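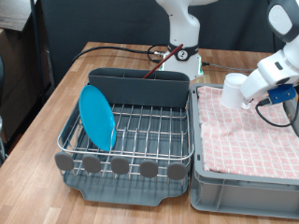 Siregar reckoned in the other thread that my planner was fine and my timing was rubbish, so I'm starting a new one to see if anyone agrees before I pull it all apart again.

I've got two arms on one table doing a dish job: pick a cup or plate, put it in the rack or on a towel, next one. Each arm plans happily by itself. Run the two together and I get a stop every few minutes, always with the same message, "start state deviates from trajectory". It never happens near the rack, only when one arm is low over the towel with a cup upside down in the gripper. I've recorded 457 runs since March and it's in a good chunk of them. Tolerance is at the default. I've tried slowing the whole thing down and it made no odds -- if anything it was worse. Both arms share one planning scene and one PC. Any ideas before I lose another weekend to it?
Gunen

I'd bet on your joint states. If both drivers publish to the same topic and one lags, the planner takes its start state from an old message, and by the time the trajectory goes out the arm isn't where it was. I had exactly this. Log the stamp on the last joint message next to the time you call plan, and do it for each arm separately. Mine was 23 ms behind on one side and 2,000 on the other, so no prizes for guessing which one stopped. I gave each driver its own topic, merged them in a little node that refuses anything stale, and made the planner wait for a fresh state after every move before it starts on the next.

Why only over the towel? I'd guess you're calling plan straight after a slow descent, while the arm is still settling. Slowing everything down makes the descent longer and the settling is still there at the end of it, so that fits. Don't just put the tolerance up, by the way. I did that first and all it got me was a nasty jerk at the start of each move.

While you're in there, check that the held cup is attached to the right gripper link in the scene. Different error if it's wrong, but it'll bite you later on when the arms get close to each other (ask me how I know!).
Irfan Lumenta

had same thing, rebooted, went away for a bit. maybe update your drivers?
Lilent

Irfan, you star. Left arm was fine, right arm was nearly 15 times worse. Split the topics last night and it's run all morning without the message. Still got to look at the cup link, I think it's on the wrist at the moment.
Gunen

Contact the moderators | © Pisik Community Help | Back to top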